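Guides > Teaching by hand > Your first table-top recordings

Start | Guides | Kit list | Workshop notes | Contact

Your first table-top recordings with a hand-held gripper

If you've only ever driven a robot arm with a joystick, you're in for a treat! With a hand-held gripper you simply pick things up yourself, and the robot learns from what the gripper's camera saw. Ivars Vanags and I have run this session 14 times at Skikance and I still get a little thrill when the first good take comes in.

1. Lay out the table

Use a plain table and a handful of everyday things: a bottle, a cup, a lamp, a long box. Leave them there between takes, but shift them a little each time (a hand's width is plenty).

2. Do three slow rehearsals

Walk through the whole move before you record. Bring the fingers in level, close them gently, lift, pause, put down. Keep your elbow loose and let your feet do some of the work!

3. Line up on the small item

Small, clear things are my favourite to teach and the hardest to do neatly. Come in until the item sits between the two fingertips, and stop there for a moment before you go any further.
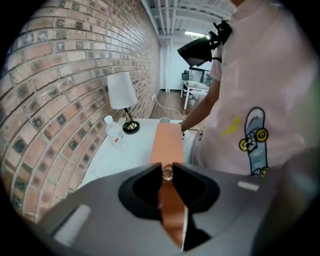 4. Record, then swap

Say "go", do the move once, say "done". Swap people after every 20 takes or so – different hands make for better teaching, and tired wrists wobble.

5. Sort while it's fresh

Bin any take where you fumbled and then hurried to make up for it. A slow fumble with a calm recovery is well worth keeping. Our June batch came to 219 good takes, and Eulalia Acuña had a first version trained on them by teatime.

Related guides
Choosing objects for the Tokus arm
Looking after gripper fingers
Remote control or by hand?
What we learned from more than 1000 takes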